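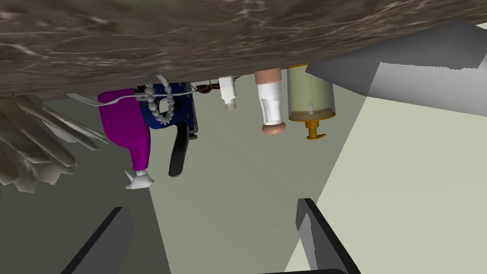 Figure 3. Rendered wrist-camera view from the Tunley scene generator, cluttered tabletop condition. The gripper fingers enter from the bottom; the tabletop is at the top of the view.

4. Evaluation of the scene generator

4.1 Product and configuration

Tunley is a commercial scene generation package sold by Dandura for training and testing tabletop manipulation policies. It ships as a command-line tool with a library of object meshes, a material library, and a set of arm and gripper models. The license we evaluated covers a single workstation and includes the household object pack but not the industrial one. All results in this section were obtained with the default renderer. The path-traced renderer was used only for the timing comparison in Section 4.4.

A scene is specified by a short configuration file that names a support surface, an object list or a sampling rule, a camera mount, and a lighting preset. The generator drops the sampled objects onto the surface, runs the physics engine until velocities fall below a threshold, and then places the arm at a sampled start pose. The camera mount can be fixed to the world or to the gripper. We used the gripper mount throughout, as this is the configuration of our physical cell.

The mount has a roll parameter, expressed relative to the gripper frame. With the factory value, the image is turned with respect to an operator's view of the table, so that objects appear to hang from the surface (Figure 3). The manual describes the parameter in a single line and does not state the sign convention. We left the factory value in place for the baseline runs and examined its effect separately in Section 4.3.

4.2 Scene content and clutter

We generated 1,000 scenes with the cluttered tabletop preset. Each scene was exported as a color image, a depth image, an instance mask, and a state file containing object poses. Surfaces were drawn from the material library without restriction. In the scene of Figure 3 the draw produced a dark brown marble texture with lighter veins.

The household pack covers a wide range of shapes, and the preset does not group objects by use. The same view contains a fork, a magenta spray bottle, a blue power drill, and a beaded bracelet, along with a jar and a glass dispenser holding an amber-colored liquid. This mixing is a deliberate choice on the vendor's part according to the release notes, and for grasp training we consider it reasonable. For tasks that depend on context, such as setting a table, the user must supply an object list by hand.

Placement density is controlled by a spacing parameter. At the factory setting, many objects overlap in the gripper view. The bracelet overlaps the upper part of the drill, and the handle of the fork crosses the spray bottle. Overlap of this kind is useful for segmentation training and difficult for pose estimation. The state file reports a visibility value for each object, but the value is computed against the world camera even when the gripper mount is selected. Users who filter on visibility will therefore keep some objects that the gripper camera cannot see. We wrote a replacement that counts mask pixels directly, and all visibility figures in this paper use it.

Mesh quality is uneven. Bottles and jars are modeled with good detail, including the threaded neck on the small white bottle in Figure 3. Other entries are coarse. The large gray object at the right of the same figure has flat faceted planes and a sharp corner, and the pale leaf-like or feather-like cluster at the far left consists of many overlapping pointed pieces. Thin, jagged geometry was the most common cause of failed exports in our runs. The convex decomposition applied at load time closes the gaps between thin parts, and the resulting collision body is larger than the rendered one. A planner that trusts the collision body will refuse approaches that look clear in the color image.

Small objects with thin parts raise a related problem. The dark brown object beside the drill, which resembles an insect or small figurine, has leg-like protrusions that occupy very few pixels. In the instance masks for objects of this class, such parts were frequently assigned to the support surface. Raising the render resolution reduced the error but did not remove it. Dandura support confirmed that masks are rendered at half resolution and upsampled, and that this cannot be changed under the workstation license.

4.3 Effect of camera roll

A grasp proposal network was trained on the baseline images and tested in the Maihi cell, where the wrist camera is mounted upright. The network had been pretrained on upright photographs. Training on the rolled images without augmentation gave proposals that were correctly placed on isolated objects and poorly placed in clutter. The typical error was a grasp axis parallel to the long side of a bottle where a perpendicular axis was available.

Two corrections were tried. The first sets the roll parameter so that the rendered view matches the physical mount, which requires regenerating the data. The second rotates the exported images and transforms the poses to match. The second is cheaper, but the exported depth image uses a different row order from the color image, and a rotation applied to both in the same way leaves them misaligned. This fault is easy to miss, as the misaligned depth still looks plausible on a flat table. We recommend the first correction for new projects.

After regeneration the clutter errors fell to the level we see with data from Fliretti, the in-house generator used in our earlier work. We did not find a case in which the factory roll value was preferable for an upright camera. A random roll over the full range gave results close to the matched setting and may be the better choice where the mount is expected to change.

4.4 Rendering and run time

Transparent objects are the main weakness of the default renderer. Refraction is approximated by a screen-space method that has no information about surfaces outside the view. A clear dispenser with an inner tube is a demanding case, and the depth export returns the front wall of such objects in some scenes and the surface behind them in others. The choice appears to depend on draw order. We excluded transparent objects from the depth loss and kept them in the color loss.

The path-traced renderer handles these materials correctly in every scene we inspected, at a large cost in time. On our workstation it took about 66 times as long per image as the default renderer. For a full training set this is impractical. For a held-out test set it is acceptable, and we used it that way.

Backgrounds are plain by default. Beyond the tabletop, the view in Figure 3 shows a gray-green background that gives way to a pale planar surface on the right. Networks trained only on plain backgrounds produced false proposals on cable trays and fixtures in the Maihi cell. A background pack is sold separately. We composited our own cell photographs behind the rendered objects using the instance masks, and the false proposals became rare.

The gripper is rendered in all gripper-mounted images and has its own mask label. This is convenient, but the supplied finger model is a generic slab and does not match our hardware. The finger mesh can be replaced by editing the arm description. The collision geometry must be replaced in a second file, and the tool gives no warning if the two disagree.

4.5 Limitations of this evaluation

Only one license tier and one object pack were tested. The physics settings were not tuned, and settling failures were discarded without further analysis. The comparison with Fliretti is affected by differences in object selection – the two libraries share few meshes – and should be read as indicative. Timing was measured on a single machine with no other load. An update released in December, after our runs were complete, is stated to revise the visibility computation; we have not tested it.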